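Three Jaws, One Bench

We ran the Tudasine, Motex and Haslinger gripper tips through a couple of weeks of suturing. Notes from a cramped room

The first thing Liesl Pfister does in the morning is throw out thread. Whatever was opened the day before and left lying goes in the bin, no discussion. Old thread takes a set, she says, and then you're testing the thread.

She runs the gripper bench at Dusley, which is one long room over a dental supply place and smells like it. Two arms on a steel table. A rack of controllers that gets too warm by lunch. A fridge marked NOT LUNCH. The job this winter was to pick a jaw set for the lab's suturing rig, and there were three on the table: the Tudasine, which Dusley has used since the beginning; the Motex, cheaper, lighter, newer; and the Haslinger, which came in a padded case with a little certificate.

I asked to watch. They said fine, stand there, don't lean on that.

Why a jaw is hard

Thread is a miserable thing for a machine to hold. Thin, slick, dark, and never where you left it. A needle is easier – it's stiff, it has a shape, it stays a shape. Thread does what it wants. Grip too light and it slides out at the moment you pull the knot down. Grip too hard and you flatten it, and flattened thread snaps later, usually on the next throw, when you've forgotten you did it.

People do this by feel. The arms at Dusley have some feel, not much. There's a force reading from the cable tension that Hermine Rüegg, who writes the control code, describes as "a rumor." So a lot comes down to the metal. How the teeth are cut, how flat the two faces meet, how much the tip bends under load.

Set-up was the same for all three. Same arm on the left, same pads from the same batch, same dark thread. Two operators at the console, Pfister and Rüegg, swapping every hour so that neither one's hands got baked into the result. Each jaw set got 200 stitches to start with, 600 in all, every one interrupted – place it, tie it, cut it, move on. No running sutures. Those come later if the budget does.

What got scored: drops, snaps, regrips, and time per knot. Also a column on the sheet called "annoyance," one to five. I thought that was a joke. It isn't, they average it.

The Tudasine

Familiar. Coarse cross-cut teeth, a bit of a snout on it. Both women have used it so long they don't look at it anymore. It holds thread like a dog holds a stick, and that's the trouble. The knots came down tight and clean, but the snap column was the longest of the three and it wasn't close. Rüegg tried dropping the closing force in software and got it to behave for a while, then the drops crept up instead. There's a window between too much and too little and on this jaw the window is narrow.

Annoyance: 2. Pfister says that's just habit talking. She'd give it a 4 if she met it today.

The Motex

Finer teeth, thinner tips, noticeably lighter on the wrist, and the arm liked that. Moves that had a small wobble with the Tudasine lost it. Fast too. The quickest single knot of the whole trial was on the Motex, first afternoon, and there was some whooping.

Then the tips started to spread. Not so you'd see it. But if you pick the thread up right at the end of the jaw, wich is where you want to pick it up, and pull sideways, the faces open by a hair and the strand walks out. Both operators learned to grab deeper. Grabbing deeper means a bigger bite, more metal over the wound, worse view. So you gain time on the arm and lose it on the camera. By the second day the regrip column had gone ugly.

Rüegg still likes it. She thinks a stiffer tip would fix the whole thing and she's written to them. No answer when I left.

The Haslinger

Everybody was ready to dislike it on account of the certificate. Fine diamond pattern, flat faces, a slightly heavier wrist. The first hour was bad. The closing curve is different – it does almost nothing for the first half of the travel and then it shuts all at once, and the old controller settings had it snapping at the thread like a turtle. Rüegg redid the curve over a sandwich. After that it was boring, and boring was what they were after.

It holds near the tip. It holds sideways. Drops were lowest by a good bit, snaps about level with the Motex. Slower per knot than either of the others, though, and Pfister complained about the weight on long reaches, where the arm sags a touch and you have to aim high.

At stitch 344 on the master sheet there's a circle in red pen and the word "cable." That was a tension cable letting go on the arm itself, nothing to do with any jaw. Cost them an afternoon. They re-ran the whole block around it so as not to argue about it later.

The camera question

Half of what I heard over those days was about seeing, not holding. The rig has an overhead stereo view, decent, and a small camera down at the wrist. Overhead, you get the whole pad and you lose the jaw tips behind the housing at exactly the wrong angle. From the wrist you're nearly on top of the tissue and every loose end shows up. The price is that the instrument itself eats a big piece of the view. 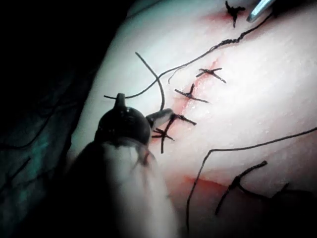

Liesl Pfister

Five knots tied along the cut, and the left tool down beside the lowest two with a strand of suture in its jaws. The other tool's tip is up at the top stitch. Loose thread strays over the pad in long curves, and to a planner that's clutter of the worst kind, dark line over dark line, which one is live? A person at the console picks it out. The tracking software does ok on an open stretch and then gets to a crossing and guesses.

Pfister wants the wrist view for the grab and overhead for everything else, switched by foot pedal. Rüegg wants both up all the time, side by side, and says the pedal is one more thing to step on wrong. They have had this argument before. They had it twice while I was there, once in the stairwell.

They did try a narrower lens at the wrist for part of the Haslinger block. Sharper on the knots, but the close end of the tool turned to mush and the depth guess went off with it. Back to the old one by evening.

Controllers, briefly

Two in the rack. The original that came with the arms, and a newer box with a faster loop. On paper the faster one should help any jaw, since it can back off sooner when the tension jumps. In use it helped the Tudasine most, which makes sense, that's the jaw that crushes. On the Haslinger you could hardly tell. On the Motex it arguably made things worse – the box reacted to the tip flexing as if the thread had moved, and chased it. Little twitches. Rüegg filtered those out and lost most of the speed she'd paid for.

So a jaw and a controller are a pair, more or less, and swapping one without the other tells you less than you'd hope. She would like to re-run the lot as pairs. Pfister would like a vacation.

Where it landed

The Haslinger goes on the left arm. The left does the holding and the slow careful part, so the extra time per knot hurts less there. The right keeps the Tudasine for now, with the fast controller and the gentler close, mostly becuase they own a drawer full of spares. The Motex goes back in its bag until somebody sends a stiffer tip.

None of this is for patients, and it's a long way off being. It's pads on a bench. Both of them said so before I'd even got my coat off, and again at the door. What they want is a rig that ties the same knot in the same way often enough that you can start asking it to do part of the job alone. Place the stitch by hand, let the machine tie it, say. The tying is the piece Rüegg has half working. I saw it go three times. Two held. On the third the loop slid off the jaw before the pull, and she said a word in Swiss German and typed something.

Next round is in April, running sutures, if the pads arrive. The supplier has changed the material and Pfister doesn't trust the new batch. She'd been pushing her thumb into one all morning.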